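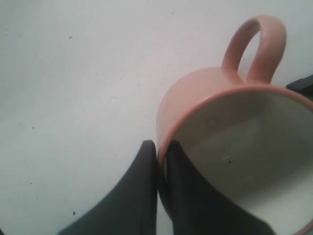
A reader going by Wosness wrote in to ask how on earth you paint over an old drawing without the pencil turning everything to grey mud. Fair question. Took me ages to sort out, so a quick how-to. Typing fast, dinner's on.

What you need
An old drawing you don't mind losing
Kneadable eraser
Fixative, workable kind (I use Evari, any will do)
Gouache - white plus a few colours
2 brushes, one flat, one small round
Masking tape, board

Step one. Pick the drawing. Not your favourite. I went through a sketchbook from August and pulled a half-finished heron, page 23, bad legs, nice neck. Paper should be fairly heavy. Thin stuff buckles and you'll hate it.

Step two. Lift the pencil. Press the eraser down, peel it off, don't rub. You want the lines faint but still there. Rubbing pushes the graphite into the grain and thats your mud right there.

Step three. Fix it. Outside or by an open window, light coats, let it dry between. I do 2. Leave it alone for 5 minutes after the last one. Go have a cuppa. 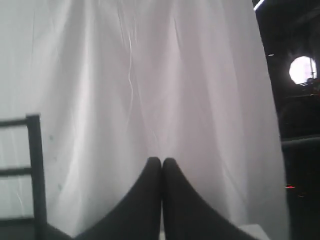
Soft folds.

Step four. Tape it down, all four sides, flat to the board. Press the tape on your jeans first so it's less sticky, otherwise it takes the paper with it.

Step five. Thin wash over the lot. One colour, watery. I like a dull ochre, or the Messina green if I've got any left. Old lines should show through. If they've gone completely you've put it on too thick - blot with a damp rag while it's wet and carry on.

Step six. Decide what stays. Squint at it. My heron kept its neck and lost the rest, ended up as a sort of teapot creature. Paint the background shapes first with the flat brush, then work in. Thicker paint now, like cream. Don't scrub or the wash lifts.

Step seven. Line work last. Small brush or a coloured pencil once its dry. Go back over the bits of old line you like and leave a few ghosts of the others.

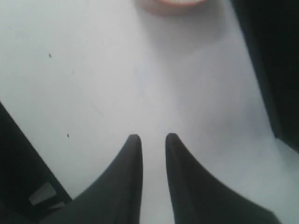
Can I use acrylic instead of gouache?
Sure, and it won't lift when you paint over it, so it's easier for layering. Keep the first coat thin and rinse your brushes straight away.

Scan before you peel the tape, the edges look neater. Mine's up on my Gekano page if you want to see the teapot thing. Colour's a bit off in the scan, the ochre is warmer in real life.

Posted 02/09/2023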